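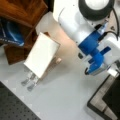 Print | E-mail
Last updated: Nov 13, 2024
Reading time: 7 min

Right, peg thread, as threatened. I've been putting the old Pudeck set back together, the one with the wooden pegs and the white blocks, and a few of you asked how it was going. Slowly! But it's going.

For anyone new: Pudeck is a table game my uncle Elias Boutros brought home years ago. Pegs, blocks, a board and a rule sheet that contradicts itself by the second paragraph. We've played it every May since I was small and I have never once understood the scoring.

The pegs are little tan wooden things with a rounded top, the kind that roll under a radiator if you so much as sneeze. A full set is 34. I had 34 in the tin the last time we played, I'd have sworn to it in court, and when I tipped them out this time it was 30. So that's 4 missing before I've even started.

Rami says he hasn't got them. Rami always says he hasn't got them.

(Rami Boutros, cousin, sore loser, has his own thread somewhere about sourdough, go and bother him.)

First job was cleaning. I did mine with a cloth that was barely damp and then left them on a tea towel overnight. Please don't soak wooden pegs. Fadi Tannous soaked his and they swelled up so much they had to be tapped out of the board with a spoon handle, and two of them split.

He's still cross about it. Sorry Fadi, it's a useful story.

If yours have that tacky feel old varnish gets, a tiny bit of washing-up liquid on the cloth does it. Then a second cloth with plain water, then leave them be. Mine came up lovely, you can see the grain on most of them now.

Next, the blocks. I'm very fond of the white ones, they've got a nice plain matt look to them and they don't show scratches the way the painted red ones do. The red ones I've given up on. They look like they've been through a war and I've decided that's their character.

For scuffs on white: pencil rubber. The soft kind, not the gritty ink one. Go gently and blow the crumbs off as you go, otherwise you're just grinding them back in. Suha Darwish told me this in the comments last time and I didn't believe her, and I owe her an apology and probably a cake.

What didn't work, in order of how annoyed I was: toothpaste (smelled nice, did nothing), a melamine sponge (left a shiny patch on the one block I liked best), and the Brorkis cream cleaner from under the sink, which I only tried on a red one, thank goodness.

Somebody asked whether the shiny patch can be fixed. I went over it in little circles with the finest sandpaper I had and it's better. I know where it is, so I'll always see it, but Suha couldn't find it when I handed her the block and made her look. Took her ages. She was very patient.

Now, tables. This matters more than I'd expected! I'd been doing all of it on the dining table, which is dark and glossy, and I kept losing pegs in the reflections. Pale grey top, no shine, is miles better. Everything shows up and nothing skates about.

And put something flat and plain down next to it as a sort of parking place. I like beige or tan for the white blocks, you can see their edges properly against it and any bits you missed. The pegs vanish on it though, they're nearly the same colour, so pegs stay on the grey. That's the whole system. It took me three evenings to arrive at it.

Didier Arnaud replied to an earlier post to say he uses a baking tray with a rim so that nothing escapes. Very sensible. I tried it and the noise was unbelievable, it was like a hailstorm every time I put a peg down, and the dog left the room.

Standing the pegs upright is the real test, by the way. If one won't stand on its own on a flat table then the bottom's worn and it'll wobble in the board too. I stood all of mine up in rows and had three leaners. A couple of strokes on sandpaper laid flat, turning the peg a bit each time, sorted two of them. The third I overdid and it's now noticeably short. We're calling it the junior.

OK, replacements. I promised I'd report back on this properly.

Option one was a bag of dowel pegs from Hordiienko, the craft shop by the 711 bus stop. Lovely shop, lovely woman on the till, pegs slightly too fat. You could sand them down I suppose. I sanded one, looked at the clock, and stopped.

Option two was online, and the smallest bag they'd sell me was 700. Seven hundred pegs! For a gap of 4! I did hover over the button for longer than I'd like to admit. Fadi offered to go halves, and then neither of us could say what we'd do with our half.

Option three was Uncle Elias, who has a shed and a lathe and opinions. I took him one good peg to copy and he turned it over in his fingers for a long while and said whoever made it had been in a hurry. Then he made me the replacements, and they're nicer than the originals, so now they stick out a mile.

I've rubbed a bit of cold tea into the new ones to tone them down. Two coats. They're closer. One of them went a bit streaky and I've put it at the back.
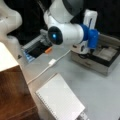 Boxes next, and this is where I need help from the tidy people.

The original Pudeck box fell to bits in about its second year with us. It was that thin card that goes furry at the corners. Since then the set has lived in, let me think, a biscuit tin, a shoebox, a bigger biscuit tin, and for one bad winter a carrier bag on the back of a door.

What I'd like is an open container I can put on the table at my right hand and just drop things into at the end, then a lid for later. I've been trying out a few. Too deep and you're fishing about at the bottom for that last peg. Too shallow and the blocks stick up over the top and the lid sits there like a hat.

Suha's idea was to keep the pegs in a little cloth bag inside the bigger box, and I've gone with that. It's an old glasses pouch with a drawstring. They don't rattle now and, more to the point, I can count them into it and pull the string and that's them done.

The blocks go in flat, long sides together. If you put them in any old how you lose half the space. I worked this out by doing it any old how for years.

Didier wants to know if I'm labelling the lid. Didier, I have labelled the lid. I've labelled it PUDECK, 34 PEGS, COUNT THEM, RAMI.

A few quick answers, my replies are a mess and I'll miss people otherwise.

Yes you can play with fewer pegs. We played with two short for a whole summer and used dried butter beans. The beans are all right but they don't stand up, so you need to agree beforehand what a fallen bean means. We didn't, and it got heated.

No I don't oil mine. Elias does, he uses a Gorkent wood oil on his and they do look gorgeous, all warm and dark. But they also pick up fluff like anything for the first week and I can't be doing with it. If you do oil them, wipe off far more than you think you need to and keep them well away from the white blocks. Oil on white does not come out. Ask Fadi. (Sorry again Fadi.)

The board: I haven't touched it yet. It's got a slight bow in it and two of the holes are tight. I'm told you can lay it on a flat surface with some heavy books on top and wait, so it's currently on the landing under the big atlas and every cookbook I own. We had toast for tea.

For the tight holes, roll a bit of sandpaper round a pencil and give it a couple of twists. Only a couple! Try the peg, then a couple more. I'm saying this to myself as much as to you, having met the junior.

And for whoever asked about the rule sheet, I've typed it up, contradictions and all. Message me and I'll send it. There's a line in it about "passing the block to the elder side" that four grown adults have argued over in my kitchen, and if anybody out there has an earlier printing I would dearly love to know what it says.

Small update while I was writing all this. Rami's just rung. He's had his coat pockets out for the charity shop and he's got a peg. One peg. He says it's been in there since May and he thought it was a bit of pencil.

So that makes 35 with Elias's new ones, and the streaky one's going in the kitchen drawer as the spare. I'm not changing the label.

Board comes out from under the books at the weekend, I'll post how the bow looks. If anyone's got a trick for getting the smell of biscuit out of wooden pegs, reply under this one and I'll try it on the junior first.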